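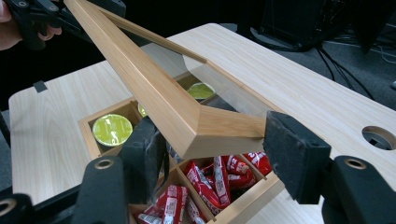 Section 4. Setting up the Doolan observation nest for a public session

Read this section before the first visitors arrive. It covers the Doolan table-top nest as supplied to libraries, nature centres and museum learning rooms. If you have the larger Tevska wall unit, go to Section 7.

Allow 12 hours between unpacking the nest and opening it to the public. Colonies that have travelled need a quiet period in the dark, and a session held too early will mostly show you ants carrying brood away from the light.

4.1 Choosing a place

1. Pick a level table away from windows and radiators. Direct sun through a reading-room window can overheat a sealed nest in minutes.

2. Leave 600 mm of clear space on every side so that children can stand round it without leaning on the table.

3. Keep the nest off any surface that shares a frame with a printer, a lift or a self-service return machine. Ants respond to vibration long before people notice it.

4. Check the room temperature. The colony is comfortable between 20 and 26 degrees. If the heating goes off overnight, use the heat mat described in Section 5.

4.2 Connecting the feeding area

1. Place the nest and the feeding area side by side with their ports facing each other.

2. Brush the barrier fluid supplied onto the inside rim of the feeding area, in a band the width of a finger. Let it dry fully. It turns from clear to a chalky white.

3. Push the clear tube onto the nest port until it stops, then onto the feeding area port. Do not twist it.

4. Slide out the nest gate. The first workers usually come through within the hour, though some colonies wait until evening.

Caution: never remove the gate before both ends of the tube are seated. If ants do get out, close the gate, collect them with the soft brush and return them to the feeding area. Do not use a vacuum cleaner or any household spray in the room.

4.3 Water and food

1. Fill the side reservoir with tap water to the lower line. The nest holds enough for nine days at normal room temperature.

2. Put one drop of sugar solution on the feeding dish. Offer a small piece of cricket or mealworm twice a week.

3. Take away uneaten food the next morning – mould spreads quickly in a closed feeding area.

Note: visitors like to bring crumbs and sweets. A small sign reading "We have been fed today" works well and is included in the Grarkunano schools pack.

4.4 Running the session

1. Fit the red filter over the viewing side at least an hour beforehand. Most ants see red light poorly and will carry on as normal behind it.

2. Seat the group before you bring them forward. Eight children at the nest at one time is comfortable.

3. Use the hand lenses from the pack. If your group has younger children, hand out the lenses one between two and swap over halfway.

4. Ask visitors not to tap or blow on the nest.

5. Put the blackout cover back on when the last group has finished, and leave it on until the next day.

Caution: the ants supplied cannot sting, but the feeding area may hold traces of insect protein and honey. Ask about allergies before anyone handles the dishes, and have everyone wash their hands afterwards.

4.5 Fault finding

Ants gathered in the tube: the nest is too dry or too warm. Check the reservoir first, then the temperature.

Condensation on the viewing side: move the heat mat so that it covers one end of the nest only.

No ants in the feeding area after two days: check that the gate is fully out and the tube is not blocked with sand. Colonies of the Skatum line are slower to forage in spring and need no action.

Replacement tubes (part 555) and barrier fluid (part 400) can be ordered using the form at the back of this guide.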